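Robot Software Studio – Unit 5 notes: From a grasp pose to a grasp

Last unit we ended with a planner that returns a collision-free path to a pose we typed in by hand. Today we get to the fun part: letting the software choose that pose for itself, and finding out how many layers have an opinion about it!

The pipeline for this unit has the same shape as before. Perception gives you object poses and meshes, Sinard proposes grasps, Orkuria plans the arm motion, and the controller follows the path at its own rate. Keep these stages separate in your code. When a grasp fails you want to be able to freeze the output of one stage and replay the next one alone – the replay tool in the Aguiar workspace does this with a single command.

Candidates first. For a bowl, Sinard samples points along the rim and builds a pinch grasp at each one, with one finger inside and one outside. In the tabletop task it starts with 173 candidates and throws most of them away:

Fingers that would touch the support surface on the way in.
Wrist angles the arm can't reach.
Approach directions that run through a neighboring object.

Whatever survives is ranked by how far the arm stays from its joint limits. We pass the best 8 to the planner and take the first one that comes back with a path. It's a simple rule, and it works surprisingly well.

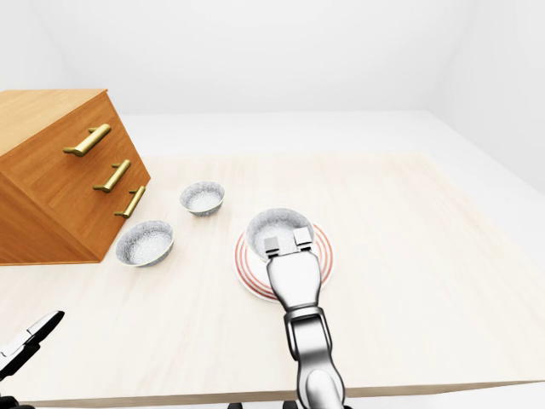
Figure 5.1. Tabletop task in simulation, right gripper at the near rim of the bowl on the striped plate.

Think about what the plate does to this problem. The bowl is raised a little, so a finger height tuned for bowls on bare wood is wrong. The plate is also a collision object of its own, and it sits directly under the outer finger. If your planning scene treats plate contact as forbidden with a wide safety margin, every rim grasp disappears and the planner reports "no solution" with no hint as to why. Shrink the margin for the last short stretch of the approach only, and restore it before the lift.

Then there's the planner budget. Orkuria stops after 3000 samples by default. Raising that number is tempting, but please look at the rejected candidates first (press R in the Bulla viewer, it colors them by reason). A blocked goal stays blocked however long you search, and I have watched over an hour of lab time go into exactly this.

For the lab:

Run the task with the default settings and save the log.
Plot rejected candidates by reason.
Change the approach margin and run it again with the same random seed.
Move the bowl nearer to the chest of drawers and see which filter does the most work now.

Hand in both logs, the plot and a paragraph on what changed. Next unit: closing the fingers, contact forces, and why a simulated bowl likes to jump.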